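1/ Got my end-of-season numbers together for the clothing repair table at the Ashworth library. A few people asked how it works and what it costs, so I'm putting it all in one thread.

2/ We run it one evening a month, 6 to 8:30, in the room next to the children's section. You bring clean clothes. We fix what we can while you wait, or we show you how to fix it yourself. No charge.

3/ Total spent since last September: $394. Most of that was thread, needles and one secondhand sewing machine. The library gives us the room and the tables.

4/ Items brought in: 1000 on the nose, counting the two school coat drives. Without the coats it would be a much smaller number. The coats were nearly all zippers.

5/ Pants are the thing we see most the rest of the year. Hems that came down, crotch seams that split, pockets with holes. A split seam is the easy one. If the cloth is still good on both sides, you sew it back along the old line and it holds.

6/ A worn-through thigh is harder. The cloth is thin well past the hole, so the patch has to reach out to where it's still solid. People bring these in late, when the hole is the size of a fist. Bring them in when the cloth looks shiny.

7/ Yareli Escobedo taught me to put the patch on the inside and run rows of straight stitch over it in a matching thread. I used to zigzag around the edge. It looked bad and tore again along the zigzag.

8/ On thread: all-purpose polyester for almost everything. We tried old cotton spools from people's attics and a lot of it snapped when you pulled on it. If you want to donate thread, pull a foot of it off and tug hard first.

9/ On hems: wash and dry the pants before you bring them in. Cotton shrinks. Wayne Crabtree had us take up a new pair in October and he was back in November to have them let down again. We had left enough in the fold, so it was a ten-minute job.

10/ Wear the shoes you'll wear with them, too. We pin to the shoe.

11/ Things we don't do: leather, wedding clothes, anything with a down filling. Kelly Bainbridge did one down jacket in January and we were picking feathers out of the machine until March.

12/ Somebody asked about buttons. Yes, always. Leave a little slack under the button and wrap the thread around it before you tie off — a button sewn flat to the cloth pulls when you close it. I keep a toothpick on top of the button while I sew to get the gap right.

13/ Ironing matters more than I thought going in. Press the seam before you sew it and press it again after. Half the mends I used to think were crooked only needed an iron.

14/ If you want to start one of these in your town, you need less than you'd think. One machine, an iron, good light, two people who can sew and one who can keep the sign-in sheet. Sumeya Gebru started the one over in Pukton with 40 dollars and a borrowed iron.

15/ We start up again in September, same room, same hours. Sign-in closes at 8 so we can get out on time.

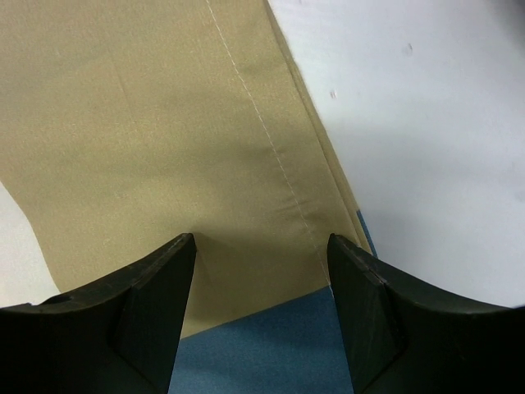

Khaki cloth, likely a pant leg, with the topstitching running down the cloth.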